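Abla Bitar on Grape Leaves, Lemons and Cooking Low

The first thing Abla Bitar handed me was a grape leaf, shiny side down, and the second was a chair. "You can't roll standing up," she said. "You can try, but by the twentieth one you'll hate me."

I had driven over from Relville at nine in the morning because I've been eating her stuffed grape leaves for two years and have never once managed to make them at home without half of them bursting in the pot. If you've been to Farah, her little lunch place in Denbridge, you know the ones I mean. They're thin as a pencil, lemony all the way through, and so soft you could cut them with a spoon. There's no meat in them at all. She sells out most days before one o'clock (I have stood at that counter at ten past and been offered very nice soup instead).

So I asked if she would talk me through it from the beginning, and she said yes before I'd finished the question.

Bitar learned from her mother and two aunts, who rolled together at the kitchen table and talked over one another the whole time. "I was allowed to sort leaves when I was six," she told me. "Big ones, small ones, torn ones. The torn ones go on the bottom of the pot, so they still have a job. I didn't get to roll until I was nine or ten, and my aunt unrolled everything I did and made me do it over."

I wanted to know what had been wrong with them.

"Too fat! Everybody makes them too fat. You look at the leaf and you think, there's so much room. But the rice is going to grow. You put in a line of filling like your little finger, maybe thinner, and you leave it alone."

That turned out to be my whole problem, or most of it. I'd been packing mine with a heaping tablespoon each and then rolling them as tight as a sleeping bag, which gave the rice nowhere to go. Bitar rolls snugly for the first turn, tucks in the sides, and then goes easy. When she picked one of mine up and squeezed it gently, she laughed and set it to one side.

The filling is short-grain rice, rinsed and left raw, with a great deal of parsley, some mint, scallions, tomatoes chopped very small, lemon juice, olive oil, salt and a little allspice. I say a great deal of parsley and I mean it. She uses so much that the bowl looks like a salad somebody dropped rice into. "If it looks white, go chop more," she said. She lets it sit for twenty minutes and then drains it through a strainer, and she keeps every drop of the liquid, which goes back into the pot later.

I asked about jarred leaves, half expecting a lecture. She uses them all winter. In June she gets fresh ones from a grower outside town and blanches them just until they turn from bright to olive green, but from the fall on it's jars, and she isn't fussy about it. She rinses them well, soaks them in hot water for fifteen minutes, rinses again, and tastes a corner. "If it makes your face do this," she said, puckering up, "soak them again."

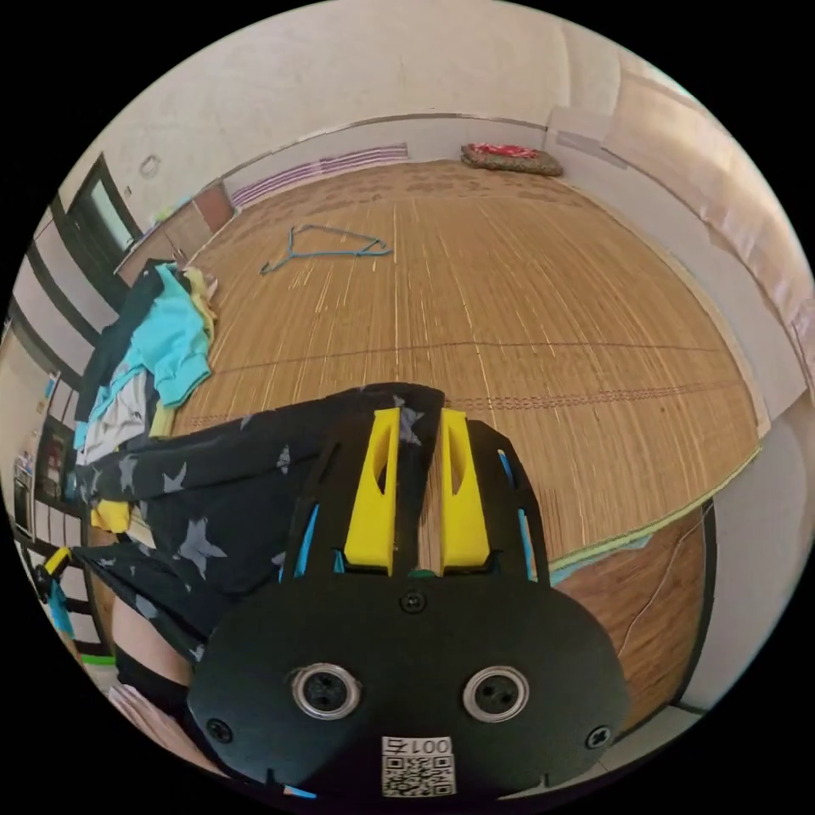 A woven bamboo mat covers the floor.

We got onto pots next, and she has feelings about pots. Hers is heavy, wide and fairly shallow, and she lines it with sliced potatoes before the torn leaves go in. The potatoes keep the rolls from scorching, and they also drink up all that lemon and oil, and by the end they're the best thing in there. Bitar used to keep them for the kitchen. Then a regular spotted her eating one, and now they're on the menu in December as a side dish.

The rolls go in seam side down, packed close, each layer running crosswise to the one under it. On top she sets a plate, upside down, to hold everything still. Then in goes the saved liquid, more lemon, more oil than I would have dared, and enough hot water to come just up to the plate.

"Now the hard part," she said. "Turn it down. Now turn it down again."

It cooks for nearly two hours, barely moving. I've always done mine in forty minutes and wondered why the leaves were chewy. She says a recipe that tells you forty minutes was written by someone with a train to catch. After that the pot comes off the heat and stays closed for another hour, and she will not let anyone lift the lid, including me, and I asked twice.

While we waited I got a look at the notebook. It has 207 recipes in it, in three different people's handwriting, and several of them are just a list with no amounts. One for pickled turnips says only "until it looks right." She's been working her way through them for Farah's menu and writing down real measurements as she goes, and the next one she wants to get to is a fish and rice dish from her father's side. She makes it with sea bass now, but her father used gurnard, and the family has always just called it Gurnar. "I don't know who lost the last letter," she said. "I've cooked it 12 times this year and it still isn't his. The onions have to go very dark, darker than you think is smart. I keep getting scared and stopping."

Last summer she counted up, for fun, how many grape leaves she rolled for the Denbridge street fair. It came to 3,000, most of them done in the evenings with her sister and a radio. I asked whether she ever gets sick of them.

"Of rolling, sometimes. Of eating, no. And rolling is good for talking. My sister told me she was getting married while we were rolling. My son will tell me things over a bowl of rice that he'd never tell me in the car."

When the lid finally came off, she tipped the whole pot out onto a platter, potatoes on top, and made me wait some more. They're better at room temperature and better still the next day, cold from the fridge with plain yogurt. I ate four of them warm anyway. Mine were in there too, easy to spot, a little thicker than hers and a bit lopsided, but every one from my second batch had held together!

I went home with a container of them, a jar of leaves and orders to buy twice as much parsley as I thought I needed. I made a pot that same weekend, potatoes and all, and kept the burner so low I had to bend down and check it was still lit.

Farah is open for lunch until two, or until the grape leaves are gone. Bitar says to call ahead if you want a whole tray, and to give her a day's notice if you want it with extra potatoes.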